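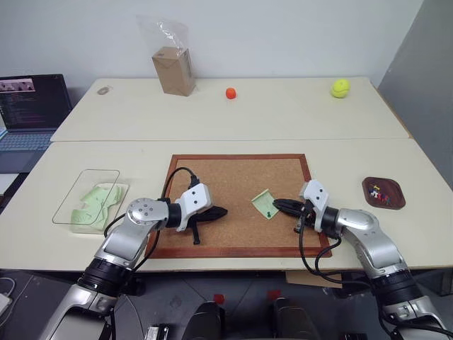
A framed cork board with a green sticky note and a pushpin.

Bulletin board

A bulletin board, also called a pinboard or notice board, is a flat surface used for posting messages, lists, and announcements. Bulletin boards are common in schools, offices, stores, and homes. Most are made to hold paper with pins or tacks, though some use magnets, clips, or fabric bands.

Materials

The usual pin surface is cork, the bark of the cork oak. The bark is ground into granules, pressed together with a binder, and cut into thin sheets. Cork closes up partly after a pin is pulled out, so the same spot can be used many times. Cheaper boards have a thin layer of cork over fiberboard. Others are covered in burlap or felt, which hides holes better but tends to collect dust.

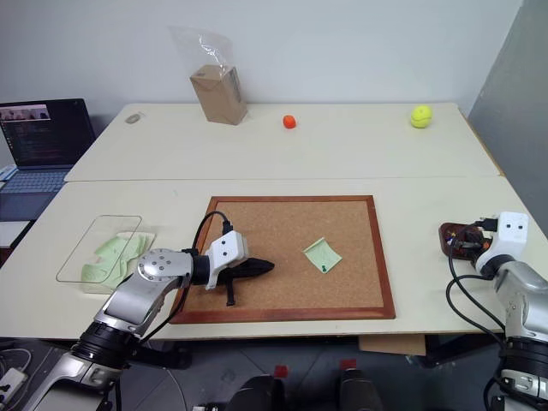
Cork board with a reddish-brown frame, lying on a table.

Use in towns

Before most homes had telephones, public boards were a main source of local news. In the town of Julelo, the board outside the market hall carried sale notices, lost animal reports, and ferry times. Local historian Mahnaz Shahbazi copied 787 notices from it for her book on the market, 338 of which offered rooms or work. The board was moved indoors after two wet winters and is still in use. Old notices are taken down each June.

Use in offices and schools

Office boards often carry safety rules, shift lists, and job openings. In many places employers must post certain labor notices where workers can see them. School boards are more often decorative and change with the season. Tineke Jansen, who taught at the Brerkis primary school, wrote that pupils read a board most closely when their own work was on it.

See also: Message board, Sticky note, Thumbtack, Whiteboard

Shares: 2
Comments: 2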